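Favbridge Home Notes

Sorting out the snack drawer

Small packets are harder to keep tidy than big ones. A loaf or a bag of flour has a place and goes back to it. Single-serve snacks get pushed to the back of a drawer, slide under the tea towels and turn up a year later. We get a lot of letters on this, so this page sets out one way to deal with them, from tipping everything out to putting it away again.
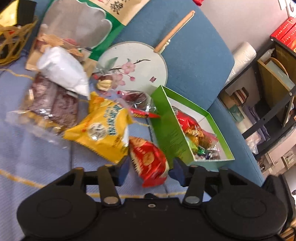
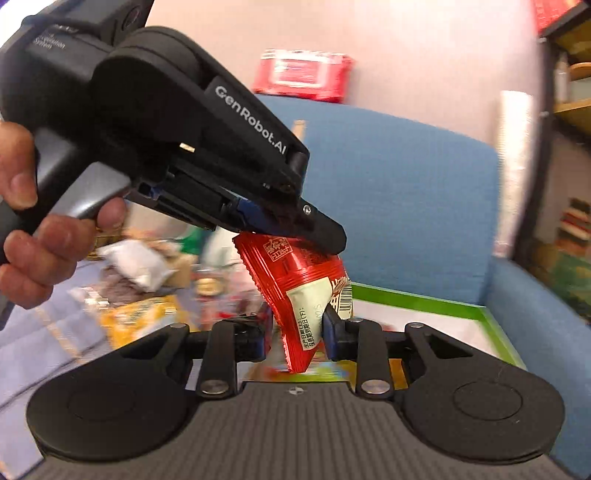
Mixed snack packets during sorting. The first picture shows the open green box with some of them inside; the second shows a small red packet with its label panel and barcode.

Start with everything out

Do the whole lot in one go. Empty the drawer, the cupboard shelf, the biscuit tin, the bottom of the school bag and the glovebox of the car. A bed or a big armchair is a good place to tip them, as soft fabric stops round sweets rolling away. If you use a chair or sofa, put down an old sheet first. One split packet of anything oily or chilli-coated will leave a mark that takes longer to shift than the sorting did.

Spread the packets in a single layer. When they are heaped, the small ones hide under the large ones and you miss the split ones.

Finding the date

Dates on small packets are often tiny and can be in any of these places:

On the back panel, in a box with the other small print
Stamped across the crimped end, where it is easy to mistake for part of the seal
On the outer bag only, which is no help once the outer bag has gone

Imported snacks may give two dates, one for production and one for expiry. Check which is which before you throw anything out. If the packet gives a production date and a shelf life in months, count forward from the first date. If you can't read the language, a phone translation app will usually manage the label as long as the packet is pulled flat and there is no glare on it. Turn shiny wrappers away from the window.

A best-before date is about quality. Crisps and biscuits a week or two past it are likely to be a little stale and nothing worse. A use-by date is about safety and should be kept to. Treat vacuum-packed meat, fish, egg and bean curd snacks strictly, and if the pack has puffed up when it used to be flat, put it in the bin without opening it.

Checking the seals

Pillow packets are filled with gas and should feel springy. Hold the packet between finger and thumb and press lightly. If it goes down and stays down, there is a leak, and most often it is at one of the serrated ends. Look along the crimp for a fold or a crumb caught in the seal. Leaky packets that are still in date can go in a bowl on the kitchen table and be eaten that day.

Clear wrappers are easier, as you can see what is going on inside. Look for oil that has crept into the seam, sugar that has gone damp and sticky, or chocolate with a white bloom. Bloom is harmless, though it doesn't look nice.

What to keep them in

A shallow open box is better than a deep one. Cardboard gift boxes and the outer cartons that snacks are sold in do very well - they are free, they are the right height, and you can cut the front down with scissors if you want to see in. Boxes with a white inside show up crumbs, so you know when to wipe them out.

Trays with a raised rim are useful for the packets you want within reach, such as next to the kettle. Anything with a lid is best kept for loose sweets and nuts. A 500 ml jar holds a fair amount of wrapped sweets and will go on most shelves. For nuts out of the bag, buy them in 500 g packs if you get through them quickly, and keep what you don't use in the freezer.

We have used the Geltetti drawer dividers for two years. They cost 99p each at our local shop and can be trimmed with a craft knife. They hold up well with packets but bend if you lean tins against them.

How to group them

Sort by how they are eaten, and don't worry about brand or colour. The groups we use are:

Savoury and crunchy
Savoury and soft, such as dried meat or bean curd
Biscuits and cakes
Wrapped sweets
Drinks sachets and anything you add water to

Stand pillow packets upright like cards in a file, oldest at the front. Narrow stick-shaped packets can lie on their sides along the edge of the box. Small wrapped sweets always sink to the bottom, so give them a corner of their own or a small cup inside the box.

If the packets came from one big assortment bag, cut the ingredients panel off the bag and keep it in the box. This matters where there is an allergy in the house. Packets with no ingredients listed should be kept away from the rest until you are sure what is in them.

Keep strong smells apart. Chilli and fish snacks will scent a whole drawer even through the wrapper, and biscuits pick it up quickly. A zip bag inside the box is enough.

Cleaning while it's empty

Vacuum the drawer with the nozzle, paying attention to the back corners and the runners. Wipe with warm water and a drop of washing-up liquid, then leave it open until it is fully dry. Packaged wet wipes are handy for the outside of sticky packets, but don't use them on the inside of cardboard boxes, which go soft.

If you find fine webbing or small brown beetles, the problem is pantry pests and everything in paper or thin film should be checked. See our separate page on flour moths.

Where to put the boxes

Cool, dry and dark is the rule. The shelf over the cooker is too warm and so is the cupboard with the hot water pipe in it. Ours sit on a shelf 70 cm off the floor, which the children can reach. If you would prefer them not to reach it, go higher.

Wrappers

Most crisp and sweet wrappers can't go in the kerbside recycling, but some supermarkets take soft plastics at the front of the shop. Shake the crumbs out first. Cardboard boxes can be flattened and recycled if they are clean and free of grease.

Go through the boxes again in January, when the leftovers from Christmas have arrived.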